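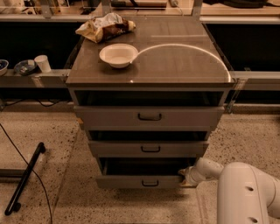

Stindale Mobile Arm: Can It Do Your Chores Yet?

Drawers first, since that's what everybody asks me about. I've been selling shop and kitchen equipment for years and the emails always go the same way: will it put my stuff away? With the Stindale the answer is sort of! A three-drawer metal cabinet with bar handles is a pretty fair test, and the arm can work from the side of an open drawer as well as from the front. Bottom drawers are harder than top ones (it has to reach low without bumping the cabinet).

What I'd trust it with today:

Opening and closing drawers that run smoothly
Picking up a bowl or a paper cup
Tossing snack bags, if you don't mind a second try now and then

What I wouldn't: wiping crumbs off a plate, anything under a clear glass or acrylic top where the shine can fool the camera, and floors with loose cables. Tape those down before you start, please.

Speed is the big letdown. Clearing one small counter takes it around 45 minutes, and my teenager does it in 4 (when he feels like it). On a shop floor, where it's the same drawer all day long, I like it a lot more. Sixten Granström runs one at Brabec for sorting small parts and he's already asking me for another.

Good to know before you order

Warranty: 48 months on the arm, gripper pads not included
Deposit: $1000, refundable until we ship
Spare pads: the Durnetti soft set fits, the Prorkden ones don't
Next batch: October

Still on the fence? Send me a picture of your counter and your drawers, mess and all, and I'll tell you whether I'd bother.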